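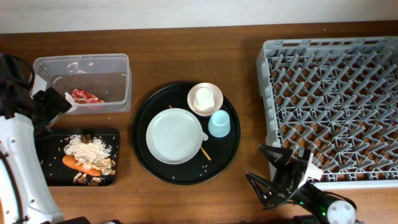 Stadberg, 13 October 2026

Every fall somebody decides our kitchens are doing cleanup wrong, and this fall it is Plultotbridge, the supper club on the hill. Their method, which they call "the table sort," has been passed from kitchen to kitchen since last month, and Loukia Ververidis asked me to look into it for this newsletter. I have washed dishes in group kitchens for a long time. I was not in a hurry to be impressed.

The idea is that nothing goes straight to the sink or the trash. You put a clear plastic container on the table for wrappers and paper, a flat black board for food scraps, a round tray for the dishes and a big gray dish rack at the far end. Then you work from left to right. Scraps land on the board, packaging goes in the container, dishes wait on the tray until they can be washed and racked.

My first complaint is about the board. A board has no sides. Rice does what rice does, and you can see grains all over the black surface, well away from the pile. A bowl would hold the same carrot and the same rice and would not need wiping around afterward. When I put this to Shobha Pinto, who runs the Plultotbridge suppers, she said people look at what they are throwing away when it is flat in front of them. Maybe. I asked whether anyone cooks less rice as a result and she said it was too early to tell.

The clear container I will grant her. Red wrappers show right through the side, so there is no excuse for dropping a carrot end on top of them. Leave the lid off or people will set things on it.
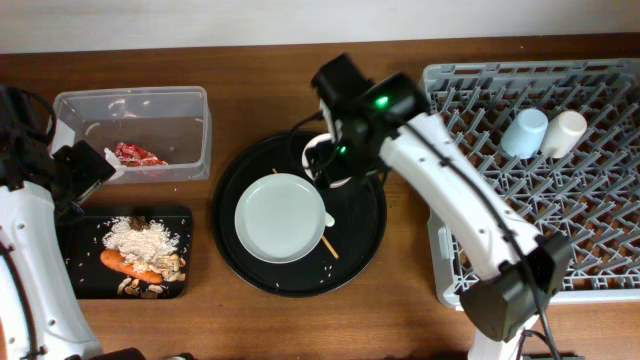

Plultotbridge kitchen, September

The round tray is the part I expected to dislike most, and I have come down somewhere in the middle. It is large and has a bit of a raised rim, good for carrying a load across a room. But look at what is under the plate. A chopstick sticks out past one side and the tip of a spoon shows at another. Anyone who grabs that plate without looking is going to send something onto the floor. Small things should come off first and plates last — Antonina Stasiv has been saying so at our own sink for years, and she never needed a method with a name.

There is also the matter of money. The handout suggests each kitchen buy a full matching set, and the Economou store quoted us 257 dollars for enough to fit out both of our rooms. Most of us already own a tray and something clear with straight sides. I would not spend a cent until a kitchen has tried this for a month with what is in the cupboard.

So try it if you like. Scrape first, keep the paper out of the food, and wipe the table when you are done — the rice will not stay where you put it. Anatole Baudry has copies of the handout (2 pages, one of them mostly arrows) and will leave a stack by the coat hooks. If your kitchen gives it a fair run, write and tell me how much time it took compared with the old way. I would like numbers from people who did the washing, please, and not from people who watched.

Glykeria Kyriakidis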